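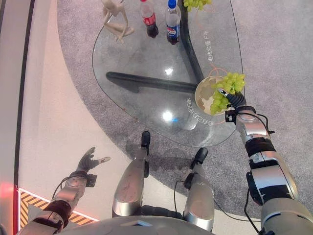

Blog > Around the House > Eating

So I've gone back to eating supper at the actual dinner hour, like a grown-up, and I have to tell you it's going better than I expected. For most of the summer I was having crackers over the sink at nine at night and calling it a meal. Then the weather turned and I got the big pot out, and you know how it is once the big pot is on the stove, it sort of bosses you around.

First up was the bean soup. I've been making it since I lived in Ovstead, in that apartment with the oven door that wouldn't close, and I still don't measure. Onion, carrots, whatever beans are in the cupboard, a ham bone if I've got one. This time I got cocky and put in a whole spoonful of smoked paprika and it tasted like a campfire. I ate it anyway. Four days running! By the last bowl I'd started to like it, but I won't be doing it again.

Then there's bread. The Ladley bakery stopped doing the seeded loaf (I asked, they said maybe in November) so I've been trying to make my own. The recipe says 350 degrees and I've tried it at that and it comes out pale and kind of sad. My sister swears you need it a lot hotter at the start and then turn it down. I haven't got the nerve yet, with my oven. The birds are doing very well out of all this.

I did drive over to Tsoukalas on Saturday, which I'd been putting off because of the parking, and came home with far too much. Olives, the good feta in the tub, two jars of those little pickled peppers and a bag of rice so big I had to carry it on my hip like a toddler. I have no idea where I'm going to keep it. Right now it's in the hall closet with the boots.

The thing I'm really pleased with is lunch, though. I'd got into the habit of buying a sandwich every day at work, and when I added it up I'd spent over 300 dollars since spring on turkey and mustard. So now I do a box of leftovers and some feta, and I eat it outside if it isn't raining. I've read half a library book that way. It's a long one, about a woman who walks across a country I'd never heard of, and she complains about her feet on every page, and I love her.

Next week I want to try the stuffed cabbage again. Last time the leaves tore and I ended up calling it casserole, and everybody had seconds, so maybe I should leave well enough alone? If you have a trick for getting the leaves off in one piece please put it in the comments. I've tried freezing the whole head and it made the kitchen smell like a gym.

Okay, the timer's going.

14 comments | 6 shares

Recent posts
The Great Closet Clean-Out, Part Two
Is It Too Early for Flannel Sheets?
My 1000-Piece Puzzle Is Missing the Sky
Tomatoes: A Final Tally
Back From Brarnura, With Laundry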